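2019-01-29

# Eklund students move two-arm sorting cell to timed trials

The automation class at Eklund Technical School in Pirnerness has begun timed trials of a two-arm sorting cell, the main project of its second-year course. The task is a cable and parts sort: small items are placed on the floor of the cell, and the arms are to put each one in the bin assigned to it. A run ends when the floor is clear of assigned items or when 58 seconds have passed.

The project started in October with a single arm and a fixed pick position. Students wrote the joint limits, the homing routine and a basic pick sequence before the second arm was mounted. Adding it required a rewrite of the motion code, because the original program blocked on each move and could not watch another device at the same time.

The class of 12 is divided between motion, gripping and enclosure. Sunita Lindqvist, who teaches the course, assigned the groups by lot and rotates one student out of each group at the end of every unit. Code is kept in a shared repository, and no change goes onto the arms until a student from a different group has read it.

Motion is the largest part of the work. Both arms can reach the middle of the floor, where the bins stand, so the controller treats that area as a shared zone. An arm requests the zone, waits for a grant, enters, releases the item, withdraws to a clearance pose and gives the zone back. Outside the zone the arms move independently. The scheme is slower than true coordinated motion but can be tested on paper, and the students were required to submit a timing diagram before running it.

"The first version deadlocked if both requests arrived in the same cycle," said Linnea Berge, a student in the motion group. "We gave the left arm priority on a tie. Then the right arm could starve on a long run, so now the tie goes to whichever one waited longer."

Gripping has taken more time than planned. Rigid items with a flat underside are picked reliably at low speed. Cables are harder. A coil that is held at one point tends to open as it is lifted, and the trailing end can catch on the rim of a bin. The gripping group now approaches coils from above, closes at reduced force, lifts a short distance and pauses before the transfer. The pause costs time on every cable but has cut the number of dropped coils in practice.

Cloth is not yet part of the scored task. The group has a pick routine for it that selects a raised fold and closes on that, and Lindqvist wants it working on its own before it is added to the sort.

Calibration is repeated at the start of each session. The students drive each gripper to fixed reference points, record the joint readings and compare them with the stored values. A difference of more than 2 millimeters at any point stops the session until the cause is found. Most faults so far have been traced to a loose mounting screw or to a cable pulling on the wrist near the end of its travel. Cable routing was revised after the second such fault, with a longer service loop left at the gripper and a check of the full range of motion before power is raised to working level.

Dörte Pfeiffer of Clerkov, a machine builder in Britcombe, visited the class this month to review the stop circuit and the software limits. She asked for two changes. The stop input is now read by the motor controller directly, without passing through the students' program, and the speed limit is applied again after every reset. Both changes were in place before the first timed run.

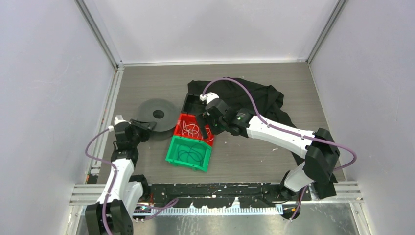
Each group must complete 20 scored runs before the end of the unit. A run earns one point for each item in the correct bin and loses one for an item dropped outside the bins. Contact between the arms voids the run, and the group responsible for the last code change writes the fault report. Item positions are drawn from a printed list that the students do not see in advance. Bin order stays the same for all runs in this unit and will be varied in the next.

Results from the first session have not been released. Lindqvist said the scores would be posted with the logs once every group had completed the same number of runs, so that a short streak would not be read as a trend.

Njål Dahlgren, a student in the gripping group, said the present limit is the approach speed over the bins. "We can go faster in open floor. Near a rim the position error matters more, and we have to slow down well before we get there. If the enclosure group can hold the bins in exactly the same place every time, we get some of that back."

The enclosure group is testing low locating strips for that purpose. The strips have to be removable, as the same floor is used by the first-year class for single-arm exercises.

An open session for parents and local firms is planned at the end of the unit. Eilif Lundgren, who heads the school's technical department, said the cell will be run at trial speed with the same stop procedures as in class. Firms that want to attend should write to the department office and give the names of visitors ahead of time. Safety glasses will be supplied at the door.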